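Droddale Adult Recreation Program
Badminton for Beginners - Course Handout 2
Shuttlecocks: choosing them, storing them, and telling when they are finished
Revised June 16, 2020

Welcome back, everybody! In the first handout we talked about grips and footwork, and I know a few of you went home and practiced the backhand grip with a wooden spoon, which pleased me more than I can say. This time we slow down and spend a whole session on the shuttlecock itself. People will happily talk about rackets all evening, and then they play with whatever birdie they find at the bottom of the bag.

You will need very little for this session. Bring any shuttlecocks you own, old or new, and a soft dry cloth. We work at a table for the first half and go onto the court for the second.

1. Set up your table

Clear a space at your table before you unpack. A plain, light-colored top is best, as the fine mesh of a skirt is hard to study against a patterned cloth. Wipe away any grit and give yourself enough elbow room that you aren't knocking into your neighbor's things.

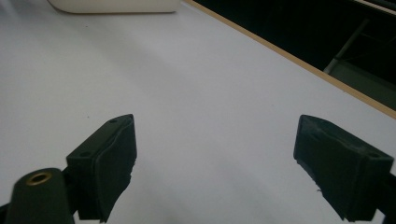 Once you are settled, take out your shuttlecocks and lay them down gently on their sides. Please don't stack them just yet - stacking has its own section further on, and there is a right way and a wrong way to do it. If you brought both feather and synthetic ones, keep the two kinds apart so that you can compare like with like.

2. Feather or synthetic?

Feather shuttlecocks are lovely to hit. They leave the racket fast, slow down sharply, and drop steeply at the end of their flight. They are also easily broken, and a beginner with a hard, late swing (we have all been there) can ruin one in a couple of rallies.

Synthetic shuttlecocks have a molded skirt, usually nylon, and they put up with a great deal more. The flight is a little flatter and the feel a little duller, but for learning to serve and clear they are just fine, and they are what we use in this course. Our practice supply comes from Fakhoury, the sports shop in Plulside, and you are welcome to buy there or anywhere else you like.

3. The parts, and the words for them

The rounded end is the head, sometimes called the base or the cork, even when there is no cork in it. The flared part is the skirt. On a synthetic skirt, stiff ribs run out from the head and open into a mesh, and the far edge is the rim.

Many makers put a colored band around the head. On nylon shuttlecocks the usual code is green for slow, blue for medium and red for fast, but bands in other colors turn up too, and then you really have to go by the tube or the seller. Skirts come mostly in white or yellow. I am fond of the bright yellow ones for indoor play, especially in a hall with pale walls, where a white birdie can vanish just when you want it most!

4. Looking them over

Take one shuttlecock at a time and go through these checks. Write what you find in the margin, and don't hurry.

a) Hold the head and turn it slowly. The rim should keep its round shape all the way, with no flat side.

b) Run a fingertip lightly along the ribs and feel for cracks, particularly close to the head, where the strain is greatest.

c) Give the head a very small twist. If it moves separately from the skirt, put that one aside for drop practice.

d) Lay the shuttlecocks back on the table on their sides and compare the skirts with one another. A skirt that has been squashed in a bag often shows up best next to its fellows.
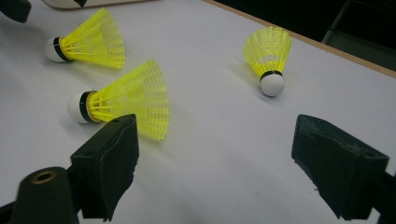
5. Storing and stacking

Keep shuttlecocks in their tube, all facing the same way, with each head resting inside the skirt of the next. Never push. If one won't slide in easily, take it out and check its rim again. Don't leave the tube in a hot car, as warm nylon softens and takes on whatever shape it is pressed into.

6. On the court

Pair up for the second half. Each pair takes 2 shuttlecocks, one good and one tired, and plays ten high serves with each. Watch for wobble, and for a birdie that drifts to one side. Note down which one you trusted more.

For next time

Read page 39 of the Drenham course booklet, on the low serve, and bring your notes from today. We meet in Room 305 first and walk over to the hall together.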